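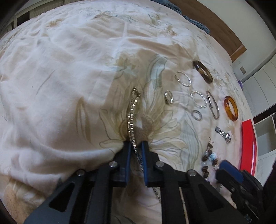 Iddrisu Abugri objects that rest kept at home is rest only by name, and that the Sitmont survey should have asked about noise first. We accept the point in part. Of 2,619 households, 1,000 reported street noise after midnight – most of them in Owusu.

Filed under: Housing and Health

3. Sleeping space and household size
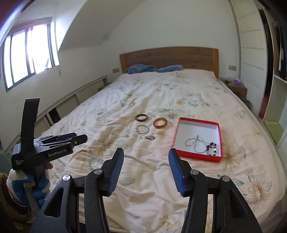 Figure 1. Double bed with oak headboard under a sloped ceiling.

Upper rooms were scored separately.

We use cookies to improve your visit.

Related items
Night Noise in Manurent
Sulemana: Shared Rooms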